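Remembering Someone Who Has Died
By Fathima Khondokar
For readers ages 7 to 11

When a person dies, the people who loved them still think about them. They may think about them every day at first. Later it may be once in a while, like when a certain song plays or when somebody makes pancakes the way Grandpa did. This is called remembering, and people have many ways of doing it.

What is a memorial?

A memorial is something people make or do to remember a person. Some memorials are big. A town might put up a stone wall with names carved into it. Some are small, like a candle on a kitchen table.

A memorial can be a thing you can touch, such as a bench, a tree or a quilt. It can also be something people do together. Some families walk to a favorite place on the person's birthday. Others cook a meal the person liked.

In the town of Lemholm there is a bench by the pond with the name Kavinda Hettiarachchi on it. He taught swimming there for many years. People who never met him sit on it to tie their skates. His family likes that.

What is a funeral, and how is it different?

A funeral usually happens soon after a person dies. People gather to say goodbye. Some funerals are held in a church, mosque or temple, and some are held outdoors or at home. There may be prayers, music or talking.

A memorial service can happen at any time, even months later. Relatives who live far away may need time to travel. You might hear a grown-up call it a "celebration of life." People may cry at one of these, and they may also laugh at old stories. Both are fine.

What is a memory box?

A memory box is a box where you keep things that remind you of someone. You can use a shoebox, a cookie tin or a bigger box if you have big things to keep.
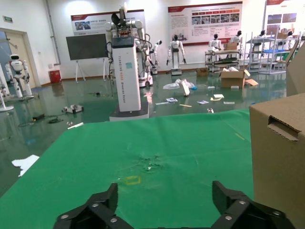

A large cardboard box with a hand hole in the front.

Farzana was 9 when her aunt died. She and her brother Tahsin made a memory box together. They put in a scarf, a bus ticket, two birthday cards and a recipe for lentil soup in their aunt's handwriting. Tahsin added a button from her winter coat. They didn't agree on everything, so a few of his things went into a smaller box of his own.

Things you could put in a memory box:
photographs
a letter or a drawing you make yourself
a shell, stone or leaf from a place you went together
a list of jokes the person told
a piece of clothing that is soft and folds up small

Ask a grown-up before you take something that belonged to the person. Someone else may want to keep it too.

Do I have to remember everything?

No. Memories get mixed up and some of them fade. This happens to grown-ups as well. If you were very little when the person died, you may have no memories of your own. You can still know them through stories.

Asuka Takagi never met her older brother, who died before she was born. When she was in fourth grade she asked her relatives to write down one thing each about him. She got 48 notes back. One cousin wrote only, "He was bad at checkers." Asuka keeps the notes in a binder.

Can a memorial help other people?

Yes. Some families give books to a school library in the person's name. Some start a scholarship, which is money that helps a student pay for college. Some hold a walk or a run each year and give away the money it raises. The July walk in Lemholm began with one family and their dog, Keko. Now over 100 people come.

What if I feel sad?

Feeling sad is a normal part of remembering. So is feeling angry, or tired, or nothing much at all. You can close the box and come back to it another time. You can talk to a parent, a teacher, a school counselor or another adult you trust.

Words to know

Grief: the feelings people have after someone dies
Sibling: a brother or sister
Anniversary: the same date in a later year
Tribute: something said or done to honor a person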